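Sandwich season, or how my robotics club spent the spring

31 May 2020

So I promised I'd write something about the lunch counter project and then didn't for weeks, sorry! My aunt keeps asking what I'm doing in that club and "we're teaching a robot to pack lunch" only gets you so far on the phone.

Quick catch-up if you're new. Last December our club signed up for the Zurkmont challenge, which is a student thing where every team gets the same pretend job and has to automate it however they like. This year's job is a snack counter. An order comes in, the robot finds the items, puts them on a tray, done. It sounded so easy that we all laughed when we read it. We had been doing line followers and a sad little claw machine before this, and I think we were all a bit drunk on the idea of using the big two-armed robot at the lab.

Our team is called Gruvix (long story, it was a typo on a sign-up sheet and it stuck) and our advisor is Sigita Ķēniņš, who is very patient and drinks an alarming amount of tea. I'm mostly on the grasping side, meaning I spend my evenings thinking about how to pick stuff up. The other half of the team does the planning code, and they named their part Platine, and they're a little smug about it because it works.

The first thing we learned is that food is awful. I mean to grab, I love eating it. Boxes are fine. A box has flat sides and it stays the shape it was when you looked at it. Candy bars are okay once you get used to how thin they are. Bags are terrible! A bag of pastries is a different shape every single time you touch it, and the shiny plastic messes with the depth camera so the robot thinks there's a hole where the croissant should be. We lost an entire evening to one bag. I still dream about the crinkling.

Sandwiches are my own personal problem because I said "oh I'll take sandwiches" in the very first meeting, thinking they'd be the easy ones. They're triangles. They're squishy. Grip one too softly and it slides out, grip it too hard and you get a panini. And then somebody on the team (me, it was me) suggested putting them in a basket because it would look nicer, so now the gripper has to go down past a rim without bumping it, close on something soft, and come back up the same way.

What finally got us moving was slowing way down. I'd been tuning the closing speed like I was trying to win a race, and Sigita watched over my shoulder for a while and asked me how fast I pick up a sandwich when I'm holding a coffee in the other hand. Okay. Fair. I dropped the speed, made the fingers close in two stages, and changed the approach so the wrist comes down at an angle that matches the wrapper.

We also started keeping a proper log, which I'd resisted because I'm lazy. Up to now we've done 442 sandwich grasps, and 408 of them ended with the sandwich on the tray. I know, I know, that leaves a bunch that ended somewhere else. A few went on the floor. One got stuck on the basket rim and just sat there like it was sunbathing. But back when we started I'd have been happy with half, so I'm calling it progress and I bought myself a donut.

Setting up the counter takes forever, by the way. Everybody has opinions about where things go. The planning people want everything spread out with the tray in the middle, and I want the sandwiches close to the left arm so it doesn't have to stretch, and whoever gets there first usually wins. I got there first this time.

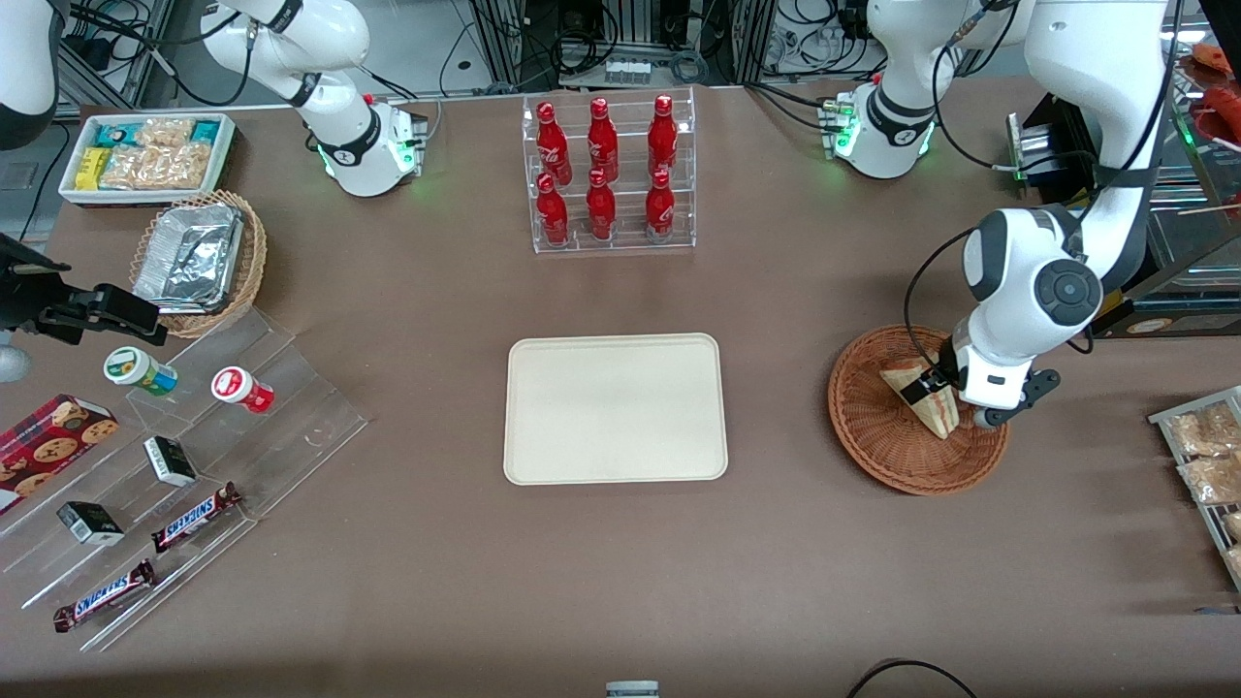 What's still broken

The handoff, mainly. If the order has a drink and a sandwich, both arms want to be over the tray together, and right now one just waits for the other like two people in a doorway. It's safe but it's so slow! The rules give us 300 seconds for a full order and we used nearly all of it on our last timed run, and that was with a short order. Platine is supposed to get a smarter queue soon. I've been told "soon" before.

The sodas also need work, but in a less annoying way. Bottles are good for the camera, bad for the nerves, because if you nudge one it takes its neighbors with it. We've been practicing pulling from the front first, and the next thing is teaching the right arm to lift straight up before it swings over. Goodwin (that's our nickname for the right arm, the left one doesn't have a name because we couldn't agree) has a habit of starting the swing too early. I've asked if we can just order water in cups. The rules say no.

Also on my list: small jars that are lying on their sides. Standing up, no problem. On their sides they roll the second a finger touches them, and then you're chasing a jar across a shelf with a very expensive arm. If anybody reading has a trick for this please leave a comment, I'm begging. Right now my best idea is coming in from both ends at once, and it works maybe when it feels like it.

We've got 3 more practice sessions before we have to send in our video, and I'd like to spend one of them only on mixed orders, with no fiddling with the code in between. We're very bad at not fiddling. I'll post the video once it's in, bloopers too if the others let me. Right now I have to go label a folder of log files that are all named "test_final" something.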